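Been reading up on countertop and table oils for a week now and I have some doubts. Thread.

Every can says "food safe." Fine. Almost any finish is once it has fully cured. The word doing the work there is cured, and it's usually in the small print on the back, if it's there at all.

Pudlow wants you to believe their oil soaks in "to the core." I cut a scrap in half after 2 coats. The color stopped just under the surface, about where the cheap mineral oil stopped.

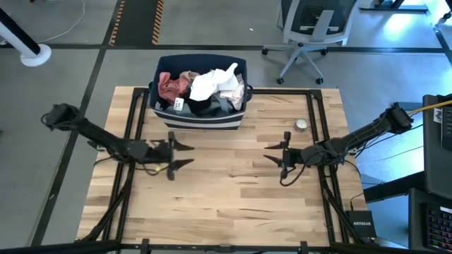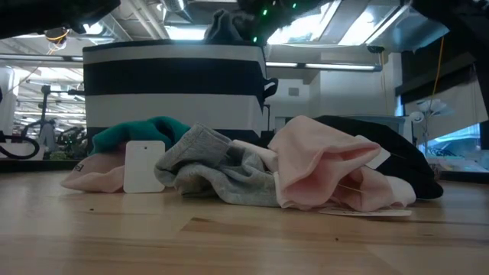

Let's talk about sheen, which is where most of the arguing happens. People post a glossy tabletop and get told it must be poly, or post a dull one and get told it's thirsty. You can't judge that from a photo. Look at the whitish reflections on the wood in the second one, from the lights overhead. Same table under a window in January and you might call it satin. I'd want to touch it before I said a word about what's on it.

Varma sells a "gloss restorer" for exactly this worry. I tried it on a cutting board and on one end of my kitchen table. Shiny for an evening. By breakfast I could write my name in it with a finger.

Next claim: butcher block "needs" oil every month. Says who? Mostly people with oil to sell. My rule is to put a few drops of water on it. If they sit up, leave the table alone. If they go flat and dark, oil it. Mine went most of a year.

Arnotora's site mentions "more than 3,000 happy kitchens." Happy when? The day after? Ask me about a finish after two winters of hot pans and somebody's homework.

Also on that page: a 5-star review that says "haven't opened it yet but looks great." Counted toward the average, I assume.

Sanding. The Zaltent kit comes with paper up to 2,048 grit, a number I have never seen on sandpaper anywhere else. It sounds like computer memory. For a table you eat at I stop at 220. Go much finer and the stain I tried took lighter and patchier, and my hand couldn't tell the difference anyway.

One thing I'll give them: the rag warning is real. Oily rags in a heap can heat up and catch fire by themselves. Lay them flat outside to dry. Zaltent prints this in the tiniest type on the can, right under a big picture of a lemon.

What I ended up using on my own table: plain mineral oil, 3 thin coats, wiped off hard each time, overnight in between. It's a little dull. There's a ring by the coffee maker already. I'm going to sand that bit out by hand next month and see if it blends, and I'll post it either way.

Replies are open if you have a table older than five years with one of these on it. Unboxing pics I don't need.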